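Lids on small storage boxes: worth the money or not?
Forum > Storage and tidying

gruditz_fan
Sorting out the desk in June, I bought six of the Flomex boxes. Pale outside, black inside, separate black lid with a see-through bluish panel. The shop says the panel lets you find things at a glance. I have my doubts. 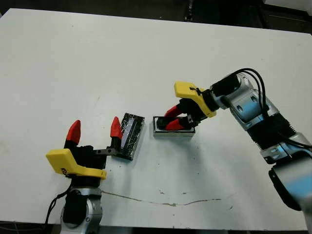 My main gripe is that the lid lifts right off, so it needs its own bit of table every time I want a paper clip. Mine live in a stack on the windowsill now -- without their boxes.

Kartha30
Disagree. Dust gets into everything here and an open tray is filthy in a fortnight. Put the lid back when you're done, it takes a second.

Leonie Zürcher
A tinted panel over a black inside, though? You'd need a torch. I had the Drindel ones, same idea, and ended up sticking labels on all of them.

Kartha30
So stick labels on. Still cleaner than no lid.

gruditz_fan
Then why pay extra for a window? Anyway, my rules so far:

1. Lid off and set down beside the box before you start rummaging. 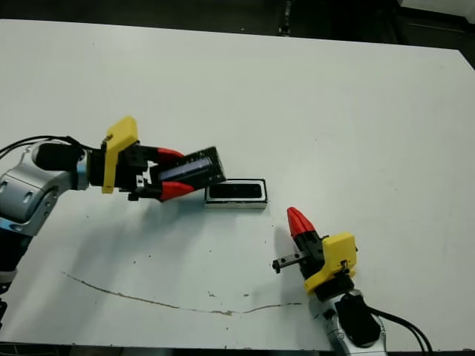 2. Anything used daily goes in an open tray. Lids are for spare batteries and the like.

Leonie Zürcher
Rule 2 I can live with. I'd skip the lids.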